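Home Lab | Hardware Diaries
Print this article | E-mail to a friend

I bought my first used server board for 46 bucks, and I've been hooked ever since. My friend Chanida Somboon calls it my jigsaw habit — fair enough! The part I still hold my breath for is the socket, with that skinny wire lever and its flat pale cap.
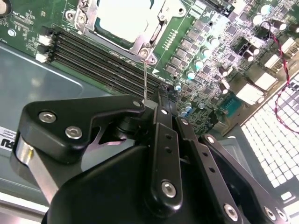
When should the cap come off? Only when you have a processor in your hand and you're ready to seat it.

Old thermal paste is the other big chore. I go slowly with lint-free wipes and a little alcohol (and a lot of coffee), and I keep all of it away from the memory slots.

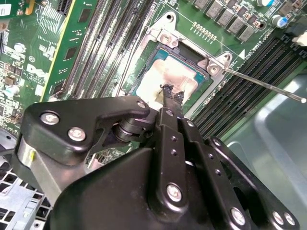 Pale paste still on the heat spreader.

Contact Irura | © 2026 Irura | Back to top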